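Pulora building: status of the ground-floor conversion

2020-10-14

The former Moncrieff cable works has been in mixed use since May. Marix, which holds the head lease, has let the two upper floors to small firms, most of them in software and product design. The ground floor is still being converted. This item covers the lease terms, the power supply and the order of work for the winter.

Leases on the upper floors run for 173 days at a time and renew unless either side gives notice. Witold Tomaszewski, who drafted the terms, chose the short period so that young companies would not have to sign for years they could not plan. Tenants pay one rate that covers heat, water and network access. Electricity is metered per unit. A tenant who needs more room can take an adjoining unit within the current term, and the deposit carries over.

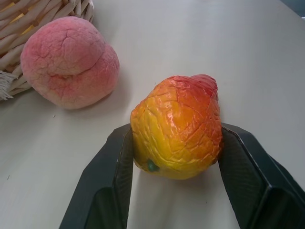

The main switchboard dates from the cable works and is rated well above what offices need. The wiring behind it is the weak point. Tormod Lie has divided the building into five circuits, three of which have been replaced. The other two feed the ground floor and the freight elevator, and these will be shut down in turn while the work is done. Upper-floor tenants should see no outage except during the final changeover. Notice of that will be posted in the stairwell and sent by email.

Once the new wiring is in, the ground floor will be split into four workshops and a shared meeting room. Ingegerd Haugland has asked for the partition walls to stop short of the ceiling so that the existing ducts can stay where they are. This lowers the cost but lets sound through – firms with noisy equipment will be placed at the north end, next to the loading dock.

Statine, now on the second floor, has reserved the largest workshop. The rest are open for application. Requests should state the floor area needed, the expected electrical load and any need for extraction or floor drains. Send them to Ebbe Halvorsen at the Marix office. Units will be assigned after the wiring has passed inspection.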